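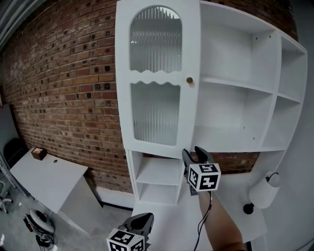
The white cabinet, glass door on the left

Ticket 1217: debt payoff planner shows the wrong finish month
Product: Clistance budget and debt planner
Opened by: Nadine Qaisi
Status: closed

Hi Clistance support! Nadine here. I've been using the planner since spring to get my cards and one small loan under control, and mostly I love it (the little bar that shrinks every time I pay something off is the best thing in my whole week, I'm not even kidding). But something has gone sideways and I can't work out if it's me or the app.

I have four debts in there. A Dabbas store card, a Panduvetti credit card, a personal loan from Flusdale Credit Union, and what I still owe my sister, which has no interest because she's nice. Until last night the plan said I'd be done in May. Then I opened it after dinner and it had me paying for another two years past that! I nearly choked on my tea.

Things I've tried so far, in the order I tried them:

Logged out and back in. No change.

Switched the plan from "smallest balance first" to "highest rate first" and back again. The finish month moved a bit each way but it was still miles off.

Opened it on my laptop instead of my phone. Same numbers, so at least they agree with each other.

Checked the balances against my statements. Dabbas is right, the loan is right, my sister is right (I asked her, she checks too). Panduvetti says $706 in the app and $706 on the statement. So the balances look fine to me.

What else could it be? I do have one of those imported accounts, where the app pulls the details in for you. That's the Panduvetti one. The other three I typed in by hand.

Reply from Qusai Tarawneh, Clistance support

Hi Nadine, thanks for all the detail, it saves us both a round of questions. Since the balances match, I'd look at the other two boxes on the Panduvetti card next. Tap the card name, then "Edit terms", and tell me what you see under "Interest rate" and "Minimum payment". Please don't change anything yet, I'd like to see it as it is. And no full card numbers in the ticket, please!

Nadine again

OK, found it, though "Edit terms" was hiding under the three dots on my phone and not under the card name. You might want to fix that in the help page.

Interest rate: 30 percent. Which is painful, but it's what my statement says for purchases, so fair enough.

Minimum payment: $2.

Two dollars! I've never paid two dollars on that card in my life. My minimum is $30, I know it by heart because I had it on autopay for ages. Could the app have read the wrong thing? There is a line on my statement about a $2 charge for getting paper statements in the mail, and I did ask for paper ones a while back because I like to scribble on them.

Side question while I'm here. My plan has an "extra money each month" box, and I've got it set to zero because I wanted to see the worst case. Does that mean the app assumes I pay only the minimum on everything until the end?

Reply from Qusai

That'll be it, I think. Yes, with the extra box at zero the planner pays the minimum on each debt and nothing more, apart from rolling a finished debt's payment on to the next one. A $2 minimum at that rate doesn't even cover the monthly interest, so the balance on paper keeps growing until one of your other debts is gone and its payment rolls over to the card. So you get a finish date way out there.

Could you do the following for me?

1. In "Edit terms", turn off "Keep terms in sync". Leave "Keep balance in sync" on.
2. Type 30 in the minimum payment box and save.
3. Go back to the main plan page and pull down to refresh.
4. Tell me the finish month.

Meanwhile I've passed the paper statement charge to the people who look after imports.
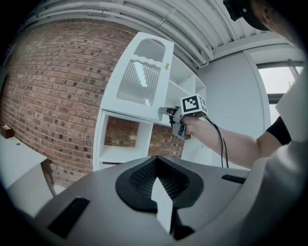
Same cabinet, open shelves on the right

Nadine

Did all of that. Step 3 took me two tries, the first pull didn't do anything and then I realized I was on the "History" tab. My fault!

And it says May!! I'm so relieved. I know it was only a number on a screen and I didn't owe a cent more than I did yesterday morning, but I'd already started doing gloomy sums on the back of an envelope.

Two small leftovers, neither of them urgent:

The little chart under the plan still has the old long tail on it. The finish month at the top is right but the line goes on and on to the side.

And I got an email from you (the automatic kind) saying "Your plan has changed, you are behind schedule". Should I ignore it? I'm not behind on any payment, I checked all four.

Reply from Qusai

Great news about May! The chart is drawn once a night, so the long tail should be gone when you look tomorrow. If it isn't, go to "Settings", then "Plan display", and tap "Redraw chart".

You can ignore the email. It went out when the wrong minimum came in, and it only compares the new finish month with the old one. It has nothing to do with what your lenders see. We don't report anything to them or to the credit bureaus.

One thing to keep in mind with sync turned off for the terms: if Panduvetti changes your rate or your minimum, the planner won't know. Have a peek at the statement when it arrives and type in the new numbers if they're different.

Nadine

Checked this morning with my coffee and the chart is back to its normal short self. I didn't have to redraw it.

I've put a note on the fridge to check the Panduvetti terms when the paper one comes (I'm keeping the paper ones, $2 or not, I like my scribbles). I also put a bit in the extra money box just to see, and it moved me up to April. I might leave it there!

You can close this one. Thanks, Qusai, you were really quick.

Closing note from Qusai

Cause: the import read a statement charge as the minimum payment on one card. Fixed on the customer's side by turning off terms sync and entering the minimum by hand. Import problem passed on separately and still open. Help page for "Edit terms" needs the phone wording changed, the menu is under the three dots.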